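Moving the water off the counter

We have lived in this apartment for two years, and the drinks corner has been in the wrong place the whole time. It was next to the sink, which sounds sensible until two people want to do dishes and make tea at once. On Tuesday I finally moved it all to the long table by the wall.

What I got rid of

Mostly mugs. I kept the ones we reach for and put the rest in a box for Kuldeep, who just moved into his own place and owns a single cup. The water bottles without lids went too. I also gave up on the big plastic drink dispenser from Trokside. It dripped from the day I bought it, and the replacement tap dripped as well.

What stayed

The glass pitcher with the foot, from my aunt Rajkumari. It's heavier than it needs to be, but it pours well and I can see when it needs filling. I also kept the turquoise mug, which I use for water all day and for soup when I'm being lazy.

The little table with the black metal frame used to hold a plant. I paid 18 dollars for it and the plant never did well on it. Now it stands on top of the big table as a riser, and the cups go on that. It gives me a second level without drilling into the wall – our lease is strict about holes.

I fill the pitcher partway in the morning and top it up at lunch. Full, it's too much for one hand.
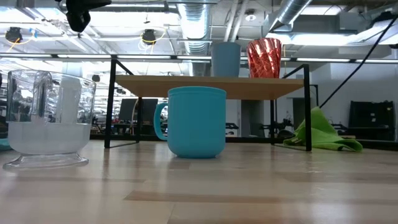 What's left to do

The tea tins are still in the old spot, so I walk back and forth for those. I want a shallow tray for them, about 60 centimeters long, and haven't found one I like. Nerys says she has one in her garage and will bring it over next time she visits.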